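抓得住插头，然后呢

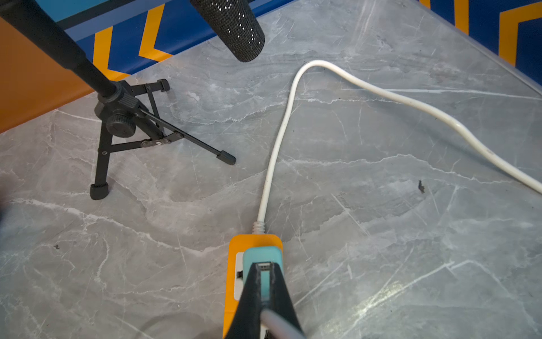

夹爪压在橙色排插的青色插头外壳上，旁边是话筒架和白色电源线。

我给学校的机器人社当过两年校外评委，每到六月，总会收到一份做得很漂亮的成果册。今年翻到收拾桌面这一组，我看了很久，心里的疑问比往年还多。

这个组的题目叫“会议桌整理”，指导老师是萨尔瓦多·卡拉多。学生要让机械臂处理桌上的话筒架、排插和电线，动作全靠人先示范，再拿示范去训练模型。册子里写着，一个学期录了620段示范。数字很醒目，排在第一页，字号比组员名字还大。

我想问的是，这620段里有多少段是学生自己看过的？录得不好的，谁删的，按什么标准删？册子没有写。我问过组里的同学凯迪尔·格布雷耶斯，他答得很坦率：前一半由大家轮流看，后一半赶期末，直接喂进去了。我喜欢这个回答，可惜它没有印在册子上。

题目本身并不差。电线是软的，拖到哪里算哪里，排插上头又有各种凸起，比起摞方块，这才像一张真桌子。大理石纹的桌面会反光，对摄像头也不客气。选这样的东西来练，说明出题的人动过脑子。

可是评分表又把它拉了回去。五个评分项，三项看成功率，一项看速度，最后一项看展示。于是学生很快学会了一件事：把排插每次摆在差不多的位置，灯光别动，背景板别换，成功率自然好看。你不能怪他们，换了我也这么干。Wullinier杯的章程里有一句“鼓励分析失败”，鼓励归鼓励，没有分。

还有家长。有位家长对我说，孩子参加这个社，将来就是搞人工智能的。我不敢接话。一个学期下来，不少学生做的主要工作是握着手柄重复同一个动作，再等训练跑完。这当然也是工程的一部分，行业里真有人天天这么干，但要说学生因此懂了机器怎么“学”，我看还早。问他们为什么模型在桌子左边总是抓偏，多数人的回答是“数据不够”。再录一百段，还偏呢？再录。

我并不主张把社团停掉。我的建议小得很：明年少录一些，让每个学生挑三段失败的，写清楚哪里不对，自己猜一个原因，再动手改一处去验证。猜错了照样给分。验收的时候由评委来摆桌子，话筒架换个方向，电线随手一扔。

卡拉多老师听完说，那成功率恐怕会很难看。我说那就难看一年。他没有答应，只说要等Drisamby那边续了场地再谈。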